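Workplace & Industrial Forum > Automation > The hand tools have arrived

Started by: pallet_cleanser
13 replies – 874 views

pallet_cleanser
We do kitting and gift packing at the Vumham site. Crockery mostly, plus whatever else people put in a hamper when they don't know the recipient very well. In June we were told that part of the work would be "transitioned to a learned system" called Prorkano. I pictured a big orange arm in a cage. What we got was a pair of plastic grippers with handles, and an invitation to be the arm.

So for the last while, four of us off my line have been moved to the training room to put cups on a stand and take them off again. A good run is 45 minutes, then a break, then the other pair goes. Same pay, better chairs, no forklifts. My wrists have opinions.

Has anyone else been through this? I'd like to know what happened on the floor once the demonstrating was finished.

tarpsandstraps
Been through it at a bakery supplier, different system. The demonstrating went on for months past the date they gave us. Nobody on our line was let go. Two people left and weren't replaced, and you can decide for yourself what to call that.

Lenia_nightshift
Reporting in from the Lenia site, same company as the OP by the sound of it. Ours started a bit ahead of yours. I'd call it the best job in the building and also the most boring. I've hung up more cups than I've drunk out of. The worst bit is going home and picking up your own mug very slowly and squarely, like you're showing it to a toddler.

grumbleweed
Am I the only one who finds this a bit grim? You're being paid an ordinary hourly rate to hand over the one thing the company couldn't buy off a shelf. When they bring in a consultant to share know-how, he gets a car space and a lunch.

pallet_cleanser
We get a lunch. It's sandwiches. The car space is under review.

grumbleweed
I'm serious though. Did anybody ask for a loading? There's a training allowance in most agreements for people who train new starters. I'd argue this counts.

tarpsandstraps
We argued exactly that and lost. Their line was that the allowance is for training "employees" and the robot isn't one. I asked if that meant it could have my locker. Didn't get a written reply to that one.

melis_dock4
Different view from Melis. We've had ours running on the line since last winter and I wouldn't go back. It does the cup inserts and the small boxes. I do the stuff it makes a mess of, which is anything with ribbon, anything floppy and anything a customer has changed their mind about. My shoulder has stopped clicking. I'm 139 cartons a shift better off in the sense that I'm not the one lifting them.

grumbleweed
And how many people are on that line now?

melis_dock4
Fewer. I won't pretend otherwise. Two went to returns and one took a package and bought a boat. Returns is worse than the line, before you ask. The boat seems fine.

Lenia_nightshift
Can you show us what your setup is like, OP? They told us every site was identical and I have my doubts. Ours is in an old meeting room with a whiteboard that still says SYNERGY.

pallet_cleanser
Happy to. Brick wall, lots of pipework overhead, decent light. Bottle and flowers on the table with the mug tree. Green, blue and red cups, same as we've been hanging since the start. I dream in those colours.

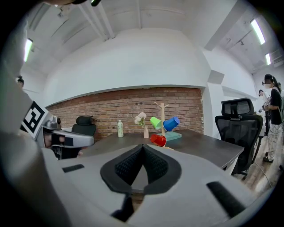

Re: The hand tools have arrived – tips for anyone starting

Lenia_nightshift
Much tidier than ours, I'm officially jealous. We don't get flowers. Since people will find this thread later, here's what I'd tell anyone on their first shift:

Loosen your grip. Everyone strangles the handle on day one and can't open a jar that night.
Swap hands if they'll let you.
If you fumble a cup, ask whether they want to keep that run. Ours keep some of them. I have been told my recoveries are "valuable", which is more than my last supervisor ever said.
Don't race the person beside you. You will want to.

melis_dock4
Good list. I'd add: get in writing what your job is after the demonstrating ends. Title, line, shift. We didn't, and the three who moved found out from a roster on the fridge.

grumbleweed
On that we agree, for once. And ask for the loading anyway. Make them say no in an email.

pallet_cleanser
Asked this afternoon, for both the letter and the loading. I've been told the letter is "a reasonable request" and the loading is "an interesting question". Back on the cups at 7 am, will post when either of them turns into a piece of paper.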